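Home | Downloads | Reader Guides | Release Notes | Forum

Filed under: Desktop Reader > Library > Importing Comics

Flastlow Reader User Guide
Section 7: Importing and Sorting a Back-Issue Collection

7.1 Before you begin

This section covers bringing scanned or purchased comics into a Flastlow library and arranging them by series, volume and story arc. It applies to the desktop reader only. The tablet reader can display a sorted library but cannot edit one.

You will need:

- a library folder on a local drive (network folders are read-only in this release)
- issue files in CBZ, CBR or PDF format
- write permission for the folder and everything in it

CAUTION: Import moves files by default. To leave the originals where they are, open Preferences > Library and select Copy on import before you start. There is no undo for a completed move.

7.2 Importing issues

1. Open Library and choose Import Folder.
2. Select the top-level folder. Subfolders are included automatically.
3. Set Naming Pattern to match your files. The default pattern is Series – Volume – Issue.
4. Click Scan. The reader lists every file it recognizes, with unrecognized files greyed out at the bottom.
5. Check the Series column. Correct any entry by double-clicking it.
6. Click Import and wait for the status bar to return to Ready.

Note: A single import is limited to 3,000 files. Divide larger collections by publisher or by decade and import each part separately. The test library used for this guide holds 657 issues and imports in one pass.

Note: Annuals and one-shots are placed in a series of their own unless the file name contains the parent title. Use Attach to Series (7.4) to move them.

7.3 Relaunched and renumbered titles

Many long-running titles have been restarted at issue 1, sometimes more than once. The reader treats issues with the same title and number as duplicates unless a volume is given.

1. Filter the library by title.
2. Select all issues from the later run.
3. Choose Edit > Set Volume and enter 2, or the next unused volume number.
4. If the publisher later returned to the original numbering, select Legacy Numbering and enter the legacy number of the first issue in the run.

The Harari catalogue lookup fills in both fields where a match exists. Matches are shown in grey until accepted. Review the cover date before accepting – reprint editions often carry the original number with a later date.

CAUTION: Do not run Remove Duplicates until volumes have been set. Issues from different runs may be deleted.

7.4 Building a reading order

A reading order is a list that can draw on any number of series. It does not move or rename files.

1. Choose Lists > New Reading Order and enter a name.
2. Drag issues into the list. Hold Shift to drag a whole run.
3. For a crossover, place tie-in issues directly after the chapter they follow.
4. Mark optional issues with the Side Story flag. Readers can hide flagged issues from the View menu.
5. To attach an annual, right-click it, choose Attach to Series and select the parent title.
6. Save the list. Lists are stored in the library folder with the extension .fro.

Backup stories inside an issue can be listed separately. Open the issue, select the first and last page of the story, and choose Mark as Feature. Credits for writer, penciller, inker, letterer and colourist are then stored against the feature, and the issue's own credits are left unchanged.

Guide text: Celeste Abreu. Technical review: Belmiro Bastos.

Flastlow Reader User Guide | Contact support | Back to top
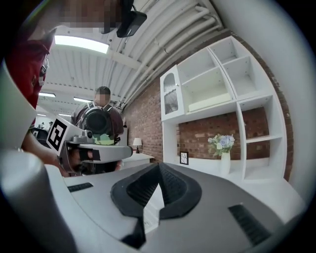 White hand-held gripper with square marker and top-mounted lens housing.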